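Sorting clothes on the bed - does anyone else do it this way?
Started by Flutness, 16 July 2022
8 replies, 300 views

Flutness
Posts: 3,083

Morning all. I have got into the habit of tipping all the clean clothes out on the bed and sorting them there, and my sister-in-law was quite scandalised when she walked in on me at it. She sorts on the kitchen table, always has, and thinks a bed is for sleeping in and nothing else. I did my best to explain that our table is permanently covered in jigsaw, but she wasn't having it. So how does everybody else go about it? I do the sheets first, get them out of the way, and then start on the clothes from whichever side I happen to be standing.

Koppel
Posts: 412

Table for me, I'm afraid, and I'm with your sister-in-law. Once it's on the bed you have given yourself permission to leave it there till ten at night, and then it goes on the chair, and then it lives on the chair. I did that for years when the children were small.

Rima Saab
Posts: 3,136

Oh, I'm a bed person through and through, and I would say the opposite to Koppel! If it's on the bed I have to finish, or I can't get in. The chair is the dangerous one. We took ours out of the bedroom last September and I can't tell you the difference it made (my husband still misses it, he used to hang his trousers on it).

What I do is strip the bed down to the mattress cover while the bedding is in the wash, and then there's a nice big flat space and you don't get fluff all over a clean duvet.

Koppel
Posts: 412

But doesn't the cover pick up the fluff instead? Black socks on a pale cover, I'd be going over it with a roller all afternoon.

Rima Saab
Posts: 3,136

It does a bit, yes, but the cover goes in the wash next anyway, so I don't mind. I do like a cheerful one to work on, it makes a dull job feel less dull.

Jaston
Posts: 97

I do mine on the floor, on an old sheet, sitting down with the radio on. My knees complain but my back doesn't. Everything dark goes in one heap and then I pull the shirts out and do those first, while I've still got some patience. Socks last. I know people who do the socks first and I have never understood how they can bear it.

Flutness
Posts: 3,083

Jaston, I do socks first! Get the fiddly things over with, and then it's all big pieces and you feel you are racing along. Can I ask what you all do with knitted things? My mother laid everything woolly flat and wouldn't have a hanger near it, and I have carried on doing the same without really thinking about whether it matters.

Skodness
Posts: 1,260

Your mother was right. I've ruined more than one good jumper on a hanger, you get those little points in the shoulders and the arms end up down by your knees. Fold them, and keep them at the bottom of the drawer where nothing catches. I disagree about the bed, though. Ours is so low that I can't stand over it for five minutes without having to lie down on the very clothes I'm meant to be folding.

Rima Saab
Posts: 3,136

Skodness, that did make me laugh. Ours is quite high, so perhaps that's why I get on with it. For knits I smooth the whole thing out, bring the sleeves in across the back and fold up from the bottom, and anything heavy gets folded just the once so there isn't a hard crease. The really small ones I roll. I always leave the black things in their heap at the top end till last, as I can never tell one from another until I've got the big light on.

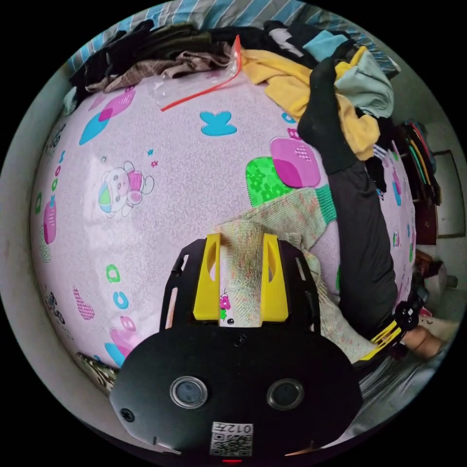 And I never pair socks until the very end, Flutness, so I'm on Jaston's side there. If there's an odd one left over it goes in a bag on the back of the door, and I have a look through that bag whenever I'm putting the next lot away. Koppel, do try it on the bed just the once, with the chair out of the room, and let us know how you get on.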